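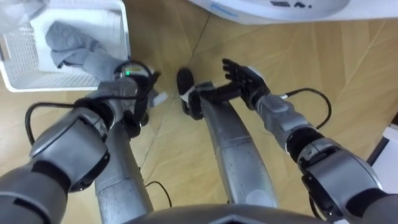

Wed 7 February
By Poppy Lightfoot

Our floor rules at Kurbridge now fit on 2 pages, down from 6, and I'm ridiculously pleased! The big change is cables. Before any basket work, whoever is running the session walks round the robot and checks every loop on both arms, then looks for anything lying on the floor near the feet (I still forget that bit, sorry Bogdan). Hands stay out of the basket until the arms have been stopped, even if it's just a cloth that needs a nudge. We also want the clear area written on the session sheet, up to 2 metres, whatever the room. Trolham are trying the same sheet until March, so moans to me before then please.

Recent items
Cisteo charging notes, updated
Who signs the session sheet?
Room 713: new booking times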